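3.2 Sorting surface and piece layout

The Redthorpe bench was used for all sorting trials after September. Its top was wiped down before each session and left bare for 2 minutes, then the paper pieces were dropped by hand from a height of 13 cm. Pieces that landed folded were dropped again. No grid was drawn on the surface — earlier marks had biased where people let go.
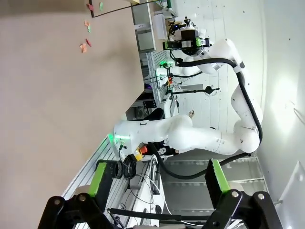
Color was the only sorting criterion in this part of the project. Size and outline were ignored, and the Chacko scoring sheet has one column per color. A beige top gives fair contrast with red, green and orange paper, but red and orange lying close together, as in the looser group, are the pair most often confused under warm light. We therefore kept the room lights on and closed the blinds for every trial.

Each layout was sorted 3 times. A full set took around 45 minutes, including resets. Overlapping pieces were scored separately and are listed in Appendix B with the Rokivby paper weights. Results for the Aken bench are not included, as its top is glossy and the pieces slid on landing.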